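Section 6. Preparing and Using the Suture Practice Pad

6.1 Before You Begin

The practice pad is supplied by Tukance in a sealed tray and is intended for suturing exercises only. Pads opened for a session should be entered in the skills lab log at Tarnham under the number printed on the tray label. A pad may be used for more than one exercise as long as sound surface remains between the cuts.

Caution: Blades, needles and used thread go into the sharps container. Do not leave a needle parked in the pad between exercises.

6.2 Setting the Pad

1. Remove the pad from its tray and place it in the holder with the textured side up.
2. Press each corner down until the pad lies flat. Do not stretch it.
3. Adjust the lamp. Strong glare on one side makes a fine thread difficult to follow.
4. Choose an area for the first incision, leaving at least one finger's width from any earlier cut.

6.3 Interrupted Stitches

Each stitch in this exercise is tied and trimmed separately. Dark thread is recommended for beginners.

1. Make one straight diagonal incision. Do not cut through to the backing.
2. Enter the pad at a right angle to the surface, on the far side of the cut.
3. Bring the needle out on the near side at an equal distance from the edge.
4. Draw the thread through until a short tail remains.
5. Tie the knot and set it to one side of the incision, not directly over it.
6. Close the first incision completely before placing thread at the next.

Note: Tails may be left long during practice so that the instructor can check each knot. Trim them when the row has been reviewed.
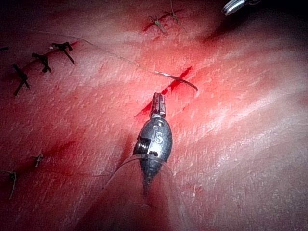
Comment received from Prirkville: Our trainees were told to trim as they go, and they kept cutting into the knot. Could step 6 say that trimming waits for the instructor? The note is easy to skip.

The comment has been accepted and the wording will be changed in the February revision. Until then, instructors should read the note aloud at the start of the exercise.

6.4 Working With Pale Thread

Pale thread is introduced once the trainee can close an incision with even spacing. It is harder to see where the surface is shiny.

1. Follow the thread from the needle end back to the pad before pulling.
2. Keep slack thread away from the open cut.
3. Begin at the upper end of the incision and work downward.
4. Tighten only until the edges meet. Puckering means the stitch is too tight.

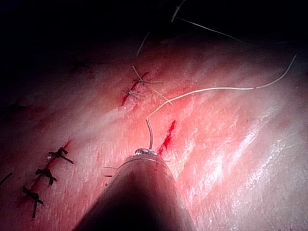

5. Check the spacing after every second stitch and correct it before continuing.
6. If the thread frays, discard it and start with a new length.

Caution: Do not pull on a thread that has caught. Release it at the point where it is held.

6.5 Storage and Reordering

Return unused pads to the sealed tray. Reorder from Turcotte when stock falls below 100 pads. The standard carton holds 400.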